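Textile Care and Folding Room: Photo Gallery
Vilthorpe Community Wardrobe, Maihi Building, Room 4

The Community Wardrobe receives clean secondhand clothing from households across the district and prepares it for distribution. This gallery presents the folding room and the knitwear handled there.
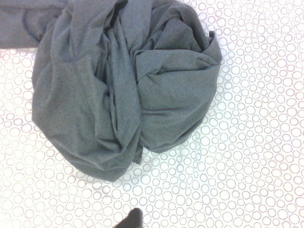
Garments are accepted in any state of folding. Donors are asked only to launder items before delivery and to empty all pockets. Each piece is opened out by hand, checked along the seams, and assigned to a shelf according to size and fabric.

Gray knit fabric, before sorting
The cloth lies gathered in a heap on a white surface with a pattern of small dotted circles. Deep folds hide the outline, and a faint seam line runs diagonally through the left portion. Soft knits of this kind are smoothed from the center outward and are never pulled at the hem.

About the folding room
The room was refitted in February under the direction of Laurențiu Tănase, Facilities Manager. Work surfaces were raised to standing height and the shelving was relabeled by garment type. Knitwear is stored flat. Woven shirts and jackets are kept on the rail beside the door.

During the last collection period the room processed 3207 garments, of which 577 were knitted tops. A further 761 items were passed to the Okalska textile recycling program, where worn cotton is sorted by color before shredding.

Visits and donations
School and community groups may visit the folding room by prior arrangement. Requests should be addressed to Aroha Doolan, Collections Officer, and should state the size of the group and any access requirements. Donations are received at the Etow Street entrance during regular opening hours. Bags should be closed and marked "adult" or "child."

Page last updated 20 March 2019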